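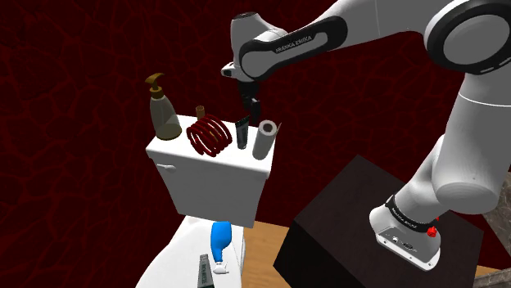 The top of the toilet tank fills up with small things very quickly.

Household tips: keeping the toilet tank quiet, clean and easy to open

Saturday, February 16, 2019

In our flat the lid of the toilet tank was for many years the only shelf in the smallest room. Everybody put something on it and the lid was never lifted. Then one winter the water bill came and it was higher than for the same months of the year before. The reason was an old rubber seal which let the water run slowly into the bowl, day and night. Since then I keep a short routine, and I write it down for other people who live with an old tank.

Test for a silent leak
Put a few drops of food colouring into the tank in the evening, when everybody has finished in the bathroom. Do not flush. Look into the bowl in the morning. If the water there has colour, the seal is letting water through. Blue is easier to see than yellow.

Change the seal
Close the small valve on the wall and flush once, so that the tank is empty. Take the old seal with you to the shop, because the sizes look the same and they are not. I bought mine at Toker, where they keep them in drawers by diameter. Wipe the place where the seal sits before you put in the new one. A little limescale there is enough to make it leak again.

If the valve on the wall does not turn, do not use force. I broke one in July and had to call a plumber on the same day. Now I turn it fully closed and open again every 6 months, and it stays loose.

Limescale inside
Warm white vinegar works well – warm, not boiling, as boiling liquid can crack ceramic. Let the tank empty, wipe the sides with a cloth full of vinegar and wait one hour. Then scrub with an old dish brush and flush three times. Never use vinegar together with bleach or on the same day as bleach.

I do not like the tablets which you drop into the tank. With our tank the rubber parts became hard much sooner.

Things on the lid
If you must use the lid as a shelf, put everything in one low tray with a rubber mat under it. Then you can lift it all away in one movement. Glass bottles and heavy pots should live in another place. Ceramic lids break easily, and for an old model it can be difficult to find one which fits.

A narrow wall shelf is the better solution. Ours is a Jumberg, 52 cm long, and it hangs high enough that the lid can come up without touching it. Measure this before you drill! The first time I did not, and there are still two filled holes under the paint.

Noise when filling
A whistling sound usually comes from dirt in the inlet filter. Close the valve, unscrew the hose, pull out the filter with small pliers and rinse it under the tap. Keep a towel on the floor, some water always comes out of the hose.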